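7. When the gripper stops and will not let go

Sooner or later your Pullow arm will close its fingers on something and then simply stay there, with the status light blinking amber. Please don't worry - this is the most common fault we hear of, and you can nearly always clear it at the bench. It means the finger motor drew more than its limit for longer than 500 milliseconds, and the controller has held everything in place until you tell it what to do. The display will read Fault 17.

CAUTION: The fingers are still under load while the amber light blinks. Keep your hands out from between them until you have finished step 3, even if the arm looks quite dead.

1. Press the red stop button on the Urnus controller and leave it pressed in.

2. Slide a folded towel under whatever the fingers are near, so that nothing has far to fall.

3. Turn the release knob on the back of the wrist slowly to the left until you feel it go slack. It can be stiff the first time, so take it gently and don't reach for the pliers.

4. Lift the object away by hand, and clear a little room on the table while you are there.

5. Look along the finger cable from the wrist down to the tips. A cable that has worked out of its clip and snagged is behind a good many of these faults, and it will cause another if you leave it.

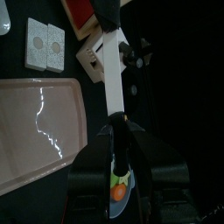
Figure 7. Wrist camera view, with the gripper low over a small plate and other items close by on the table.

6. Press the cable back into its clips, pull out the stop button, and choose Home from the menu. The fingers should open all the way without a pause.

Note: If Fault 17 comes back within the same session, lower the grip force one notch before you try again. Firmware older than February has no notches, only a slider, and a small nudge is plenty.

If the knob turns but the fingers stay shut, switch off at the wall and write to Hadiza Ajayi at the Olatunji service desk. Tell her the fault number and the cycle count from the About page. Arms past 3,000 cycles may need a new finger belt, and she will gladly talk you through fitting it.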